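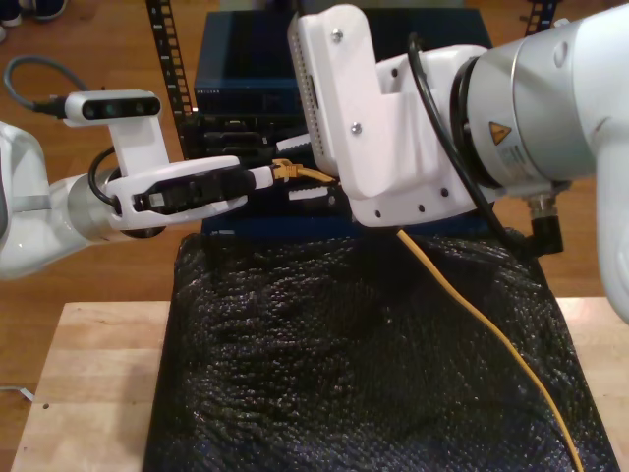
Can a robot be trusted with the cabling in a small equipment room yet?

For supervised work on a prepared bench, it can do part of the job. For an ordinary room with ordinary clutter, a person is still required.

I have followed this question on this blog since July, when Ketilsson asked me to review its maintenance plan. The plan assumed that patching would soon be done by machine. My view is that the assumption is early.

Plugging in a network cable is a small chore, and most people give it no thought. The plug must face the right way, the port must be the right port, and the rest of the cable must stay clear of its neighbors. A yellow ethernet cable bends differently each time it is picked up. Two arms help, as one can hold the plug while the other is free for something else, but they also take up room in front of the rack.

Dronex and Tokora both quote for this kind of work. Neither quote covers tracing an unlabeled cable, which takes up most of my own time on a Sunday call. Ketilsson has nearly 200 ports across 2 rooms, and fewer than half carry a readable label.

My recommendation to the firm was to label every port first and to limit any trial to 20 of them, with a technician present. The same advice would apply to a household with one router and a drawer of spare cords. Wonader's offer will be reviewed separately once its service terms arrive.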